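Elf Spiele, drei Siege

Die Saison war im November vorbei, jedenfalls für uns. Elf Spiele haben wir geschafft, dann wurde die Halle geschlossen. Drei davon haben wir gewonnen. Jetzt ist April 2021 und ich komme endlich dazu, meine Notizen abzutippen.
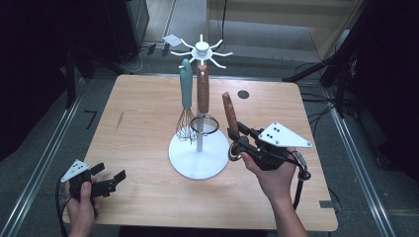
Am Tisch mit dem weißen Ständer
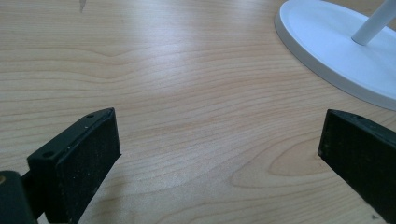 Das beste Spiel war das in Mansilla. Wir lagen nach dem ersten Drittel mit zwei Toren hinten und hatten nur zwei Blöcke dabei. Im zweiten Drittel haben wir die Verteidiger tiefer gestellt, und auf einmal kamen die Konter nicht mehr durch. Am Ende stand es 4:3 für uns. Unser Torwart hatte 39 Schüsse auf den Kasten bekommen. In der Halle saßen 188 Zuschauer, für ein Eishockeyspiel in unserer Liga ist das ordentlich.

Gegen Skerari haben wir dafür zweimal verloren, beide Male verdient. Die laufen einfach mehr. Unser Überzahlspiel war die ganze Zeit schwach, weil wir den Puck zu lange an der blauen Linie halten und dann doch aus schlechtem Winkel schießen.

Meine Schlittschuhe von Trustar haben durchgehalten, müssen aber neu genietet werden. Der Danico-Cup fällt dieses Jahr aus, die Startgebühr wird zurücküberwiesen. Ob es im Sommer Eiszeiten gibt, weiß ich noch nicht. Bis dahin laufe ich dreimal die Woche am Kanal und übe Schüsse in der Garage.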